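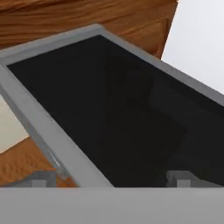 Figure 3. Simulated wrist view close to the open-fronted container.

4.2 Where the wrist view stops helping

The wrist camera was meant to be the well-behaved one. In the Stamholm tasks it rides with the gripper and sees what the fingers are near, and we had assumed that a policy given this view would lean on it more and more as the hand closed in on its goal. For the first part of the reach it does. Then the hand arrives at the container and the view fills up with the inside of it, a near-uniform black held in by a grey rim (Figure 3). The two fingertips are still there near the bottom, and so is a fair amount of wood grain, which the image encoder finds far more interesting than we do. The cavity, the one thing the task is about, offers almost nothing to hold on to: a faint charcoal shape on its right side, perhaps an inner wall, perhaps a shadow.

We first took the failures here for a control problem and spent most of June adjusting gains. The gains are now excellent. The failures stayed where they were, bunched at the moment the rim passes under the fingers, and the same policy with the wrist input blanked out at that moment did slightly better. A sensor that improves matters by being switched off deserves a closer look.

To separate the effect of darkness from the effect of closeness, we replayed 3,475 stored approaches in the simulator under 4 lighting settings, keeping the arm path fixed and changing only what the camera received. Each replay was scored by how far the predicted action strayed from the recorded one. If darkness alone were to blame, a lit interior should have brought the predictions back into line. It did so in part. The error along the depth axis fell sharply, but the sideways error hardly moved, and it was the sideways error that sent fingers into the rim.

The sideways part appears to come from the rim itself. When the container is seen at a slant, its long rail crosses the view on a diagonal, and the encoder treats the rail as a guide to heading. This works nicely for drawers, which made up most of the Driltby pretraining set, and poorly for anything the hand must enter at an angle. Swapping in the Bakhtiari encoder, trained without drawers, reduced the habit but brought in a fondness for table edges, so we count that as a draw.

Our remedy is plain. A small gate compares the wrist and shoulder views and lowers the weight of whichever carries less texture inside the predicted contact region. It adds 2 layers and no new labels. We tried a learned version as well - it took about 2 days to train and arrived at much the same rule. The plain gate is used in all the results that follow, including the Plulliretti transfer runs in Section 5, where the containers are pale inside and the gate has, for long stretches, very little to do.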